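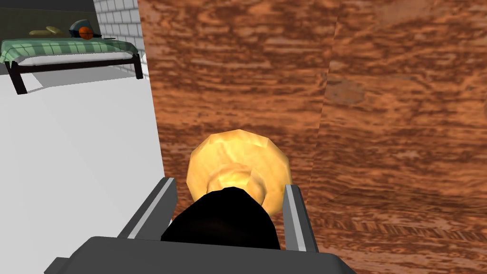 Rehearsing a room task before the arm goes on shift

Run every new pick in simulation first. At Zellerport the room attendants do this themselves, in 25 minutes at the start of the afternoon.

1. Load the room model and choose the object.
2. Close the gripper and check the hold before moving near furniture.
3. Run the task 32 times. If 4 or more fail, send the log to Guoqing Hou.
4. Sign off the task on the roster.

Attendants still make the beds and check each room. Time spent on rehearsals is paid at the normal rate and recorded under training.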